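Mottram stack user forum > Faults and safety > Arm keeps driving after protective stop in sim

stollel_steve
Posted 07/04/2019

Ok need some eyes on this before we put the policy on hardware. We're on Belalix 2 with the Mottram planner, bedroom environment, nothing exotic. Protective stop fires, log says stopped, joint velocities in the log go to zero. Arm does not stop. Keeps going for almost 200 ms on the last commanded velocity, then it freezes. Not every run. Out of 2,000 overnight episodes I got 533 with overtravel past the limit we set.

Things I already tried:
swapped the planner config back to stock
turned off domain randomization
fixed seed, still happens but on different episodes (??)
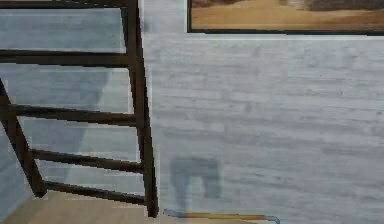 The freeze at the end is clean, no drift, no bounce. So the controller does get the stop eventually. It's the gap that bothers me. If the real arm does this next to a person it's a hand injury and I'm the one filling out the form.

Anyone else on Belalix 2 seeing this?

tinplate_ro
What's your physics step vs control step. If the stop gets queued behind the action chunk it'll finish the chunk first. Seen this a lot.

stollel_steve
Physics 2 ms, control is whatever the default is, I'd have to look. Chunking is on. But the stop is supposed to flush the chunk, says so in the release notes.

tinplate_ro
Supposed to lol

halfturn
Yeah going to disagree with the whole premise. A sim stop is not a safety function. The stop on your real arm is in the cabinet, hard wired, doesn't care what your python is doing. You're debugging something that can't hurt anybody.

stollel_steve
It can't hurt anybody in sim, no. But same stop handler ships in the hardware bridge. Same file. I checked.

halfturn
Then the bridge is the bug report. Separate thread.

grease_and_gears
Not separate at all, the handler is the handler. We had an overtravel at Dinport last August that looked just like this. Everybody said "well the e-stop is in the cabinet" and sure it was, but it was a software stop that got called, because that's what the light curtain was wired to in teach mode. Arm went into the fixture. Bent the flange, no one hurt. Took us two weeks to find it bc the log was stamping the stop when it was REQUESTED and not when it was applied.

Check your timestamps first. Seriously.

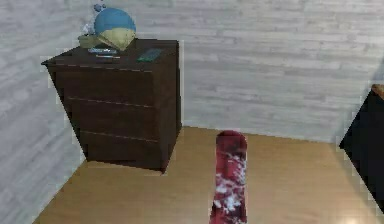
Also don't trust the velocity column. Ours was being zeroed by the logger on a stop event, it wasn't reading the joint state at all. Pull raw joint positions and difference them yourself.

stollel_steve
Oh that would explain the zeros. Pulling positions now

halfturn
Ok the light curtain thing is fair. Who wires a light curtain to a software stop tho

grease_and_gears
An integrator who has since been replaced

stollel_steve
Back. So grease was right, velocity column is junk. Differenced positions show the arm moving the whole gap. And the wrist camera agrees, view keeps sliding after the stop stamp.

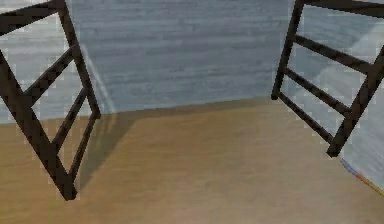

Episodes with overtravel are not spread evenly and that's the new part. They bunch up when the goal is low and off to the side, the long reaches. Short reaches out front are nearly clean. I dumped wrist cam views to see where it was heading, and a lot of them are like this one, dark rungs on both sides and bare floor in between. From a view like that I can't tell you a thing about where the fingers are, so I'm going by joint positions only. Think the longer reach just means higher joint speed so more travel in the same gap. Does that sound right or am I reaching (ha)

tinplate_ro
Sounds right. Same latency, more speed, more inches. It'd be there on the short ones too, just under your threshold. Drop the threshold and I bet your 533 goes way up.

Demetrius Wojcik
I maintain the stop handler, somebody pinged me about this. Two things.

1. Flush on stop works only if the chunk executor is idle or between actions. If it's mid action it finishes the chunk and then checks the flag. That's a bug, and it is in the hardware bridge too, steve is correct.

2. The logger thing is known, there's a ticket. I didn't realize people were relying on that column for stop validation. Please don't.

Until there's a patch: set chunk length to 1 on anything connected to a real arm. Slower, I know.

halfturn
Chunk length 1 makes the thing stutter like crazy. We ran it that way, cycle times were awful. I'd leave chunking on and cut max speed instead

grease_and_gears
No. Cutting speed makes the overtravel smaller, it doesn't make the stop work. You don't run a stop you know is broken

halfturn
With the hard wired one sitting right there?

grease_and_gears
Yes, with that one sitting right there. Read my Dinport post again.

Demetrius Wojcik
I'd go with grease on this. Steve can you post a fixed viewpoint from a bad episode at the stamp, plus the position trace? Wrist view alone is hard to line up with the trace.

stollel_steve
Trace is attached to the ticket. Don't have a fixed cam set up in this env, all I saved is what's coming off the arm. Best I got is another still from the same batch, pointing more at the back wall

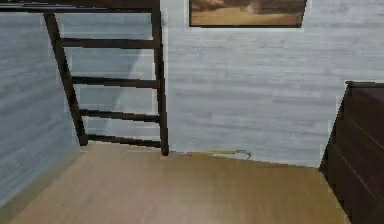
Ladder side of the room, edge of the dresser at right

Demetrius Wojcik
Ok that's fine, trace is the part I need. Add a fixed cam for the rerun if you can.

tinplate_ro
and log the applied time not the requested time!!

stollel_steve
Doing both. Rerunning tonight w/ chunk length 1 and a lower threshold, will post numbers. Hardware run is on hold, told my lead already -- he's not thrilled

grease_and_gears
He'll live. Post the histogram too, not just the count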